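Aresdale open house, 5/4/22

The Lalero building sits behind a tire shop, and the sign for the tire shop is better. I drove past twice. Usa Nakpan met me at the side door with a visitor sticker that had already been somebody named Kamil.

They make fittings and small molded parts, and for one afternoon a year they let the public look at them. The tour costs 3 dollars, which goes toward the coffee. I had the coffee. Somebody is keeping the change.

First stop was the finishing room, where Samran Chuensuk talked for a long while about brass threaded inserts. I went in with no opinion on these and came out with several. A screw driven straight into plastic will chew up its own hole sooner or later, so you set a little brass ring in there and the screw bites on that. He said his record was 800 in a shift. Isamu Nomura, at the next bench, coughed.

After that came the wear corner, my favorite part of the day. Most companies show you the new stuff.

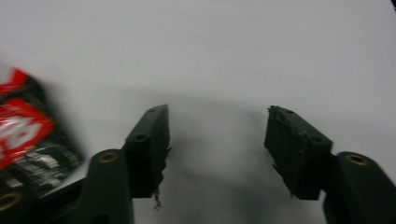
Can a worn fingertip be replaced without throwing out the whole finger? Usually the tip is a separate block held on with screws, so you swap the block and keep the arm.

Paweena Kamolrat ran the gift table, where a bag of 100 assorted screws was going for less than a sandwich. I bought the screws. The sandwich was egg, and had been out since the morning group.

Parking is free if you can find the driveway. Next one is in July, over at the Asdale site.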